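About Stonano

We write the house rules for robots that work near people, and then we try to live by them ourselves.
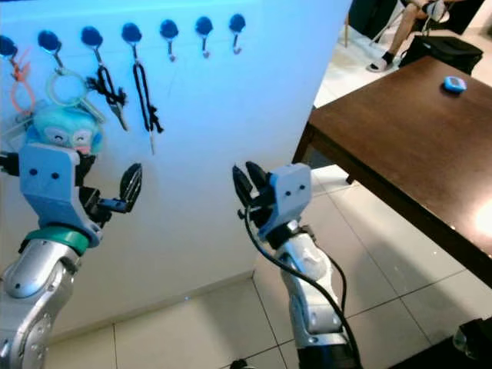

Who decides whether a robot is safe to stand next to?

The people running it, mostly, on the day, with the risk assessment open in front of them. The maker tells you what the machine can do and the published standards tell you what to look for. But the decision belongs to whoever has the job, the room and the people in it, and that's the part we help with.

I started Stonano after years of writing manuals that I'm fairly sure went straight into a drawer. They were long and correct and dull, and the folk who worked beside the machines had made up their own rules anyway (often better ones than mine!). So I began asking them what they did and writing that down, in their words, and checking it against the standards afterwards. We still work that way round.

Our practice room is in Pirnerberg, on the ground floor, with the office up a very steep set of stairs. We use it for two-armed work at ordinary household height: hooks, tables, bags, soft toys, keys on lanyards, the sort of thing a home or a school cloakroom is full of. Cords and loops get a chapter of their own in our guide. A strap is easy to hook a finger through and hard to let go of neatly, and I could talk about it all afternoon if you let me.

The guide is called Asante. It began as 3 pages stapled together and is now 241, which I do apologise for, but the short version still fits on a card by the door. The card says:

Say out loud that you are about to start, and wait for an answer.
Know where the stop button is before you touch anything else.
Sit or stand outside the arms' reach, bags and feet included.
Check your cables before each session and again after lunch.
If something is caught, stop first and untangle by hand.
Write down near misses the same day, however silly they seem.

That last one matters most to me. Our near-miss book has 1,403 entries in it and a good many are one line long. "Lanyard round fingertip, stopped, freed." Lovely. I'd much sooner read that than a tidy page with nothing on it.

Jivano is our training course, and we run it for groups of up to 13 people. You spend the morning on the rules and the afternoon breaking down a task of your own into steps, then arguing over which step worries you. Bring a real one - the duller the better. We've had people arrive with sock sorting and leave with a proper written procedure. The next round of places opens in September.

We don't sell robots and we don't take a cut from anyone who does. We don't hand out certificates of safety either, as that's a job for the bodies set up to do it. What you get from us is a visit, a marked-up copy of your own procedures and a second visit once you've had time to grumble about the first.

If you'd like to come and see how we work, write to the office and tell us what your machine does all day. Flat shoes please, and mind the stairs.

Page last changed Aug 6, 2026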